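Teaching an arm to pick things up, a month in

It has been a while since I wrote anything here, and a few of you have asked (very kindly!) whether the robot project had quietly died. It has not died. It has just turned into the sort of work that doesn't leave you much to say at the end of the day, because what I did today is very nearly what I did yesterday, and I loved it both times.

For anyone who wandered in from the bread posts: I've been spending my afternoons in the shared workshop at Hilunthorpe, collecting examples for a learning system called Pusis. An example, for us, is one try at one small job, steered by a person from start to finish and saved with everything the arm and the cameras recorded along the way. You save a great many of them, and then the software studies the pile and tries to work out what you were up to. The goal for this first set is 2000. As of last night I have 1136, and 973 of those made it through my own checking, which I do with a mug of tea and a fairly stern face.

So what happened to the others? Mostly me. I started a recording too early, or I stopped it before the arm had let go, or I dithered. Dithering is the big one. When I first started I would bring the gripper over, stop, think about it, shuffle a little to the left, think again, and then go in. That felt careful and sensible to me, but if you feed a machine a few hundred of those it learns to stop and think over thin air, and it isn't thinking at all, poor thing. My early batch from January is full of this and I've set nearly all of it aside.

What I do now is decide before I press record. I look at where the object is, pick my path, take a breath, and go at one steady speed. If I fumble, I keep going and fix the fumble, and I save that one too in its own folder - those have been some of the most useful of the lot, I think, because the first version we trained had no idea what to do when a grasp went wrong. It just carried on to the drop-off with nothing in its fingers, looking very pleased with itself.

The other thing I've learned is to move the object a lot more than feels natural. I have favorite spots, as I suppose everyone does, and when I plotted the first few hundred starting places they made a tidy little clump right where my hand likes to land. Now I draw a spot from a list before each try, including the awkward ones far from the arm, and I do them in batches of 60 with a proper break in between. After that my attention goes soft and the recordings do too.

Small things are still the hardest. Pale things on a pale table are a trial as well, and I'm curious to see how much the system leans on a bright color when it has one to find. I'd like to get a set of all-white objects done next, if I can find enough of them in the kitchen.

I also still owe you a post on how I name the files, which changed twice, and one about the Plesis folder, which is a long story with a lost afternoon in it. For now I'm off to get the next batch going before supper. 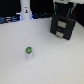 Green-capped bottle on the table, gripper up and to the right.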